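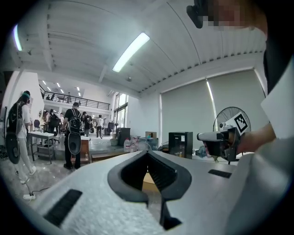 Le hall, côté ventilateurs. Pinces tenues à la main, sacs au dos.

Gikilura - LISEZMOI (v2, brouillon)
399 épisodes, tâches de rangement. Contact : Latifa Nasr.
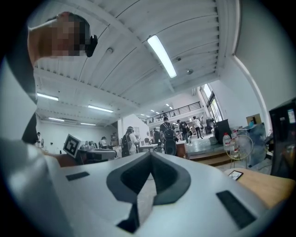 Ce qui change pour l'équipe : avant, préparation de commandes chez Tarkura ; maintenant on montre le geste, le robot apprend. Moins de charges, plus de répétition. Téléphones posés sur la table pendant les prises, ca reste toléré. Pauses a revoir avec Si-woo Do.

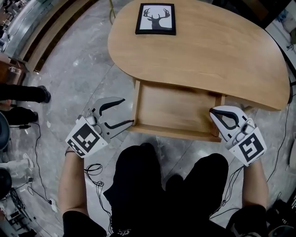

Table en bois, cadre au cerf, une pince dans chaque main.

A faire : relire les consentements, export de janvier.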